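Popular Music and Criticism
Unit 4 handout: Writing about the live album

Reading for this unit: course reader, section 26. Bring the listening sheet with you, filled in.

1. What a live album is

For the purposes of this unit, a live album is any release sold mainly as a recording of a performance in front of an audience. That covers a single concert taped from start to finish, a set of songs picked from a whole tour, and a concert tape with parts replaced later in a studio. Most of what you will find in shops and on streaming services belongs to the second or third group. Reviews often treat all three as the first.

Before you write anything, find out which kind you have. Sleeve notes usually say. If they list several halls, or credit "additional recording", make a note of it and mention it early in the review.

2. The main example: Plornen, "Erberg"

We will use Plornen's double live album "Erberg", released on the Brillier label. It has 11 tracks and was recorded in a hall holding 700 people. The band had made two studio albums by then, and eight of the songs come from those. The other three are one cover, one unreleased song and an instrumental which links the two halves of the set.

Listen for:

Tempo. Five of the songs are faster than the studio versions. "Saarinen" is slower, and nearly twice as long.

The audience. On side one the crowd is mixed low and disappears between songs. On side three it is loud enough to cover the opening of the keyboard part.

Voice. The singer drops the top line in the second chorus of "Saarinen" and lets the backing singers carry it. Decide whether you think this is a choice or a tired voice, and say what you heard that makes you think so.

Running order. The best-known single comes fourth. Compare this with the usual habit of saving it for the encore.

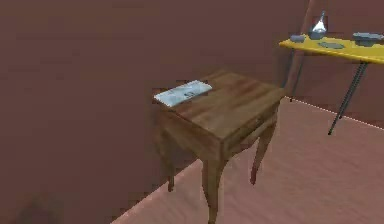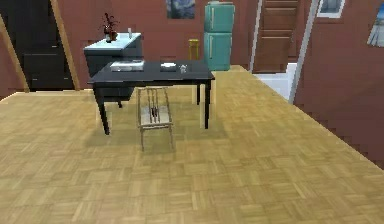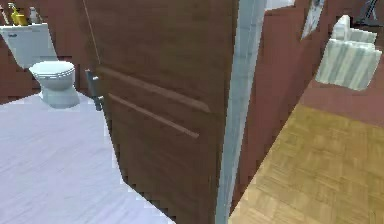 Simulated interiors: nightstand with drawer, black table and chair, partly open door.

3. Common faults in student reviews

Last November's reviews were better on sound than on structure. The same faults came up often enough to list.

Going through the album track by track. A reader can see the track list already. Pick three or four songs and use them to support a general point.

Praising "energy" or "atmosphere" without saying where it comes from. It may be the drumming, the tempo, the crowd noise or the room echo. Name the thing and give the track.

Comparing every song with its studio version. One or two comparisons are plenty. Some of your readers will not know the earlier albums.

Retelling the band's history. Two sentences will do unless the history changes how the record sounds.

Using "raw" to mean "badly recorded", or the other way round. Keep the two apart.

4. Describing a room by ear

Students find this the hardest part. Start with the snare drum. In a small, furnished room the sound stops quickly; in a large bare hall it leaves a tail you can hear in the gaps. Then listen to the applause, and whether it comes from the front only or from both sides. Engineers can add echo afterwards, so write "sounds like a large hall" unless the notes tell you what the hall was.

On "Erberg" the snare changes noticeably between tracks six and seven. We will play that join several times in class.

5. Written task

Write a review of one live album of your choice, other than "Erberg". Your review must:

state in the first paragraph what kind of live album it is
discuss at least three songs by title
include one passage of no more than 60 words describing the sound of the room
end with a clear judgement

Length is 700 words, not counting the heading. Put the artist, title and label at the top. Star ratings are not needed and will not be marked.

Compilations and filmed concerts are allowed only if there is a separate audio release. Check with your seminar tutor before you start if you are unsure.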